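Moving a message queue without stopping the business

Delyth Rees has run the integration team at Custier for long enough to have inherited most of its problems. The company's order system passes its work between services through a message broker, and until May that broker was a commercial product licensed per processor core. It has now been replaced by Mistavov, an open source broker with paid support available from its maintainers.

Rees says the licence fee was the smaller part of the argument. "We were two major versions behind, and the upgrade would have meant rewriting the client code anyway. Once you accept that you are going to touch every client, you may as well look at what else is on offer."

There were 158 queues on the old system. Her team began by recording which of them still carried traffic, and found that 32 did not. Those were archived and dropped. The rest were sorted by whether the order of messages mattered, as Mistavov guarantees order only within a partition.

"Most people had written 'order matters' on the form," she says. "We asked them to show us the test that would fail if it didn't. That shortened the list." 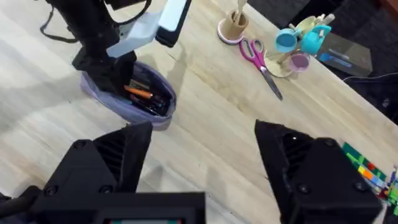
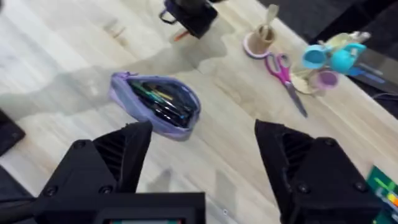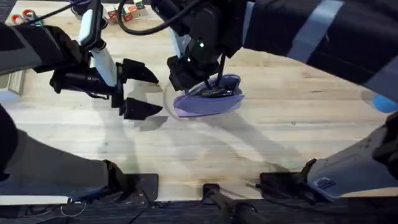 Reading time: 3 minutes

The migration used a bridge process that read from the old broker and wrote to the new one. Consumers moved first, one service at a time, and producers followed. Natalina Marras, who wrote the bridge, kept it deliberately plain – one thread per queue, no batching, and a local log of every message identifier.

"It was slow," Marras says. "It peaked at 625 messages a second on the test machines in Ullville. Our busiest hour needs less than that, so I left it alone."

Duplicates caused more trouble than speed. When the bridge restarted, it could resend messages that had been written but not yet acknowledged. Services that stored the message identifier ignored the second copy. The invoicing service, called Lombardi internally, did not, and it had to be changed before it could move. That took 14 working days, most of them spent on the database index.

Asked what she would do differently, Rees mentions monitoring. The old broker reported queue depth, and the new one reports consumer lag per partition. Existing alerts were translated by hand, and two of them were set against the wrong threshold – a fault found during a routine check.

The old servers are still powered on, with their queues set to read only. Marras wants to keep them until the year-end run has finished. Rees would like the rack space back sooner.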